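Subject: Re: Black cloth behind the table – clips, folds and foam letters
List: Rutside Display and Booth Makers

Hello again everyone,

Quoting the part I'm answering, so those on the digest can follow along:

> We have a work table against a wall and want to make a backdrop for
> it with our name in big letters. The wall is a sort of tired beige and
> we're not allowed to paint it or put nails in it. I was going to buy
> one of the folding frames from Raltard but the price made my eyes
> water. Has anyone hung plain fabric and been happy with it? Mainly
> I'm worried about (a) it looking like a bedsheet, (b) the letters
> falling off, and (c) what to do at the sides of the table, where you
> can see all our shelves.

I read this over my coffee and smiled, as I had very nearly the same three worries back in February, when we were doing up the corner at the Nassar workshop. I've been meaning to write it up for the list ever since, so thank you for the nudge.

Taking the bedsheet question first. Black is much more forgiving than white or gray, in my experience. We tried a pale gray to begin with and every crease from the package showed, no matter how long I stood there with the iron. In black the fabric just drinks up the light, and a few soft folds look quite natural, like a stage curtain. I stopped pulling it tight after the first try. A stretched cloth puckers at every clip, and a slightly loose one hangs in easy waves and looks as if you meant it. Do buy more width than you think you need. I bought mine 60 inches wide and had to go back to the store for a second length, which came from a different bolt, though thankfully you can't tell.

For the sides, bring the cloth around. Ours goes along the back of the table and then comes forward on the left and the right, so the table sits in a kind of little booth. It hid our shelves, and it also made the whole corner feel calmer to work in, which I hadn't expected at all. 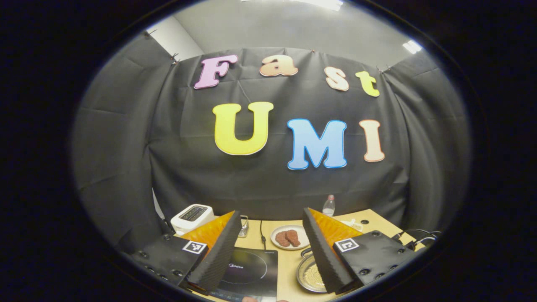
Our corner with the cloth up and the letters on, small dark clips along the top.

Now the clips. I went with small dark ones, and against the black they disappear unless you go looking for them. My first set was shiny chrome and your eye went straight to them every time. If you do get a sag in the middle, add a clip there before you start moving the outer ones, or you'll be up and down the stepladder all afternoon chasing it from one end to the other (ask me how I know!).

And the letters, which were the fun part. They are cut-out foam, pinned right to the cloth, with "Fast" on the top row and "UMI" underneath in a bigger size. We wanted them cheerful, so there's a pink F, a bright yellow U, a sky-blue M and so on, and each one has a thin lighter outline that helps it stand away from the black. The M has a darker blue border that you notice from across the room. I'd say use the strongest colors you can bear. The cream-peach ones are pretty, but it's the yellow that people see first from the door.

For pinning, I used plain dressmaker's pins, the 352 pack from Lesier, and have most of it left over. Go in at a slant from behind the letter's edge and not straight through the face. Two pins will hold a narrow letter, but it may swing, so give it three. Lay everything out on the floor before you pin, with the cloth underneath, and leave more room between the rows than seems right. I started at 6 inches and ended up at 8, and even then I fussed over it until everyone else had gone to lunch.

One last thought about light. If you have a ceiling panel close to the wall, switch it on before you decide on your fabric. Anything with a sheen will glare back at you, and you want the dullest, flattest cloth on the shelf.

Do write back and tell us which way you go – and if you find a good way of getting lint off black fabric, please share it, because I am on my third roller!

Warmly,
from the Nassar corner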